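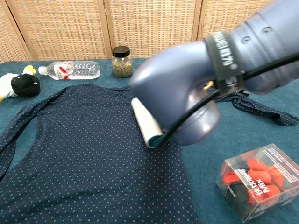

Garment Finishing Room: Progress Report, October

Reports > Clothing Reuse > Kasten Room

By Annelore Haberkorn, October

Print this page | E-mail this page

To: Zainab Adeleke, Lisodham Fund

Work since the last report

The finishing room at Kasten is now in regular use. Shirts and blouses come over from the sorting hall at Pruter already washed, and our part is to get them ready for the rail: lint and hair off, buttons checked, collar pressed, tag on. Your grant paid for the tables, the pressing equipment and the first half year of consumables.

Lint removal has taken up more of our attention than we planned for. Light shirts forgive a lot. Dark ones do not, and much of what the shops ask for is navy or black. A navy shirt with small light-blue dots, like the one on the teal table covering, is a hard case, as lint between the dots is easy to miss. We now lay these garments flat, roughly face down, with the sleeves out to the sides, and roll the middle of the shirt before moving out to the sleeves and cuffs. The front is done after turning.

We tried washable rollers first and went back to the white adhesive kind. The washable ones left a fine dust behind on cotton and had to be rinsed too often. The adhesive sheets cost more, and I have moved money from the hanger line to cover them through the end of the grant period. The total budget is unchanged.

Table and storage

The tables are the right height but shallower than we would like. A long-sleeved shirt takes up most of the surface, and whatever else is on the table gets pushed into a row along the back. In the picture that row is a plush toy, a water bottle lying on its side and a small jar of dried herbs or seeds with a black lid. A clear box of red and black rubber caps has the near corner. None of this stops the work, but sleeves and cuffs need the room. I have asked Trarusach for a price on wall shelves, and would like to pay for them out of the furniture money still unspent.

Toys and small household goods are outside this grant and will continue to be sorted at Pruter.

Problems

Delivery from Pruter was held up for three days when the van was in the shop. We used the time to clear the backlog of missing buttons.

Two of the five pressing cloths were scorched and have been replaced from consumables.

Some shirts still reach us with damp seams. They can't be rolled or pressed properly and have to be hung first. I have raised this with the sorting hall and they have agreed to a longer drying time for heavy cotton.

Next period

Fit the shelves, if you approve the change in spending.

Write up the order of work for dark garments on one sheet and put it on the wall by the tables.

Begin on knitwear. Adhesive rollers pull at loose yarn, so we will test brushes on three weights of knit before ordering any.

Please let me know about the shelves before the next report. Receipts for the rollers and pressing cloths are in the usual folder.

Annelore Haberkorn
Kasten Room

Print this page | E-mail this page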